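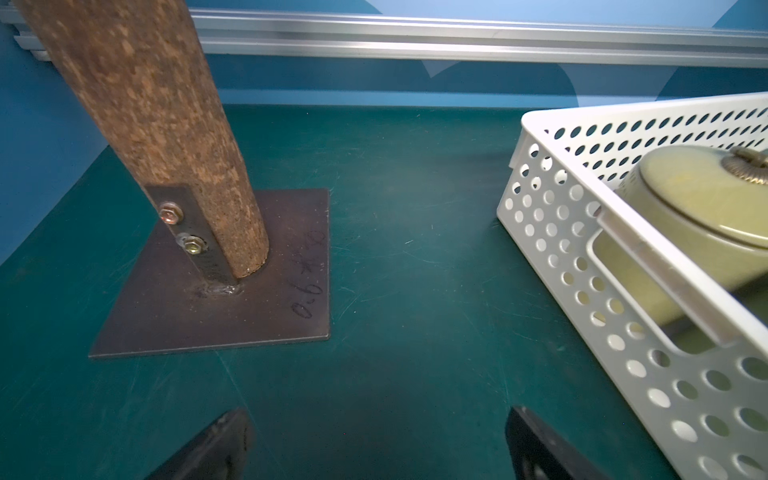
May 25, 2023. Progress report to Hourani, gripper comparison, prepared by Vlasta Říha.

The Colent and Tedovlow finger sets have been tested on the same two-arm cell, running the same canister-to-basket task. The log holds 1,183 grasp attempts against a target of 2,000.

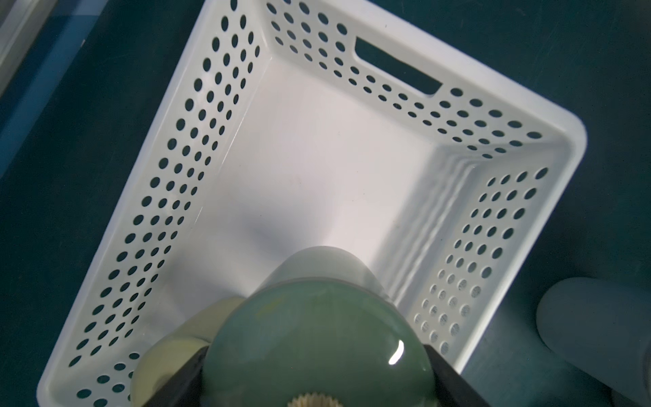
Wrist camera placement remains the main open item. With the gripper over the basket, the perforated side walls stay in view, but the fingers and whatever is between them take up the bottom center of the image. A 30 mm offset bracket is on order.
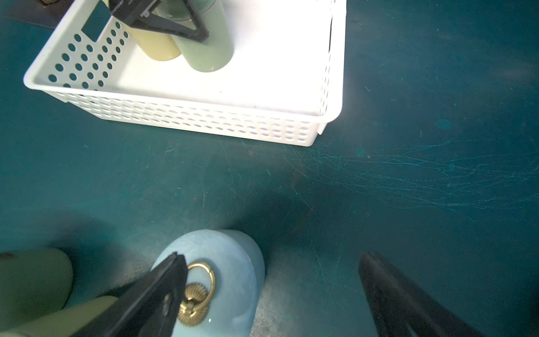
Both finger sets run on the Lonel controller with identical force limits. Firmware will not be changed until the comparison is complete. Grasps on the ring hardware are logged separately from grasps on the canister body. 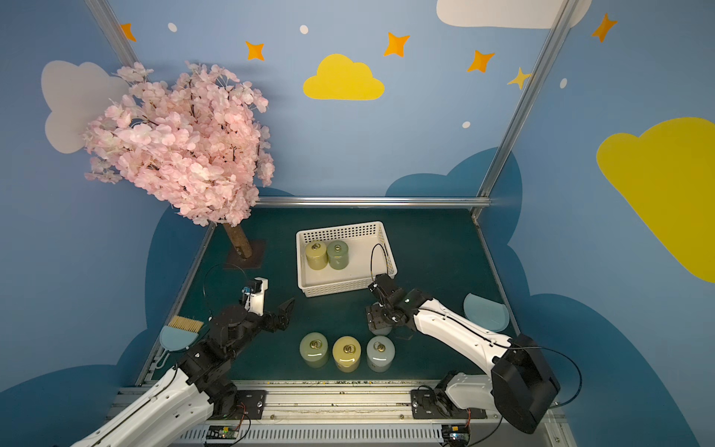 ## Remaining work

- Fit the offset bracket and recalibrate both arms.
- Complete the outstanding attempts.
- Deliver the final data set in August.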